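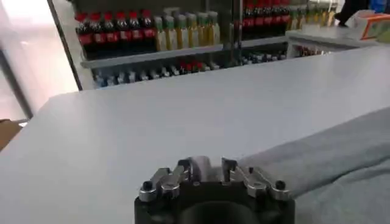
One of the shop managers in our trial asked whether you'd need to know any code to teach the arm a new job, and whether it would forget everything the minute somebody changed the display.

Fair questions, and I get some version of them every week. So I'm pleased to announce that Vivotow is releasing Virska, our hand-teaching kit for small retailers, this November. No code needed! You take hold of the arm, walk it through the job the way you'd guide a kid's hand through tying a shoelace, and let go. If you'd sooner stay in your chair, you can drive it with the remote handset instead – I swap between the two depending on how fiddly the job is.

We started with cloth, which I'll admit was my idea and caused a fair bit of grumbling. A folded cloth on a white table never sits the same way twice, so one demonstration won't get you far. We recorded 80 for the first folding job, in sessions of 30 minutes with a proper break between (your wrist will thank you).

As for changing the display, move things around a little and it should cope. Move the whole table and you'll want to record some fresh demonstrations, and the kit lets you add those on top of the old ones.

Our partners at Lidside are handling installation and training, and Shokri is looking after the handsets and spare parts. Training takes 2 hours at your shop. Bookings are open now through the Vivotow website, and we've set aside 30 kits for independent stores in the first round.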